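**Flindo hand-held grippers, tried at the Clernbridge open day**

I went to Clernbridge for the free biscuits and stayed for nearly two hours, which is more than I can say for most open days. The draw was the Flindo, a pair of black grippers you hold yourself, one in each fist, so that a robot can later be taught whatever you did with them. Ntombi Shezi ran the demonstration with great patience and a stack of sign-up slips. Mine was number 1231. I did not ask where they had started.

The task was a desk lamp on a white board. You pick it up, turn it, set it down again, and try to look like someone who has met a lamp before.

I managed it on my fourth go. The claws follow your fingers well enough, and the pads close square, but you lose all feeling for how hard you're squeezing. By the end I was handling that lamp like a borrowed baby. 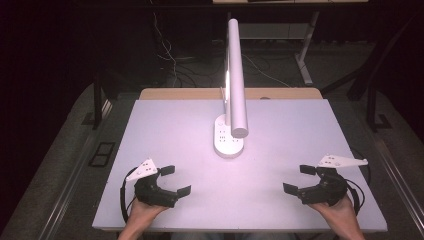 ## What's good

They're light. My wrists complained less than they do after an evening of ironing. The white triangles on top, with their black dots, look daft for the first minute and then you forget them. My neighbour in the queue, a man from Birkett who had plainly practised, had the lamp up and down in 9 seconds and was unbearable over the tea.

## What isn't

The cables. There's one to each gripper, and I spent a good part of my turn steering round them. Left-handers should also ask for a longer go, as the left one felt stiffer to me.

The other stand had the Elon, which does a similar job with a glove. It pinched.

## Verdict

Four out of five for the Flindo, three for the biscuits. They're doing it again in December and I've put my name down.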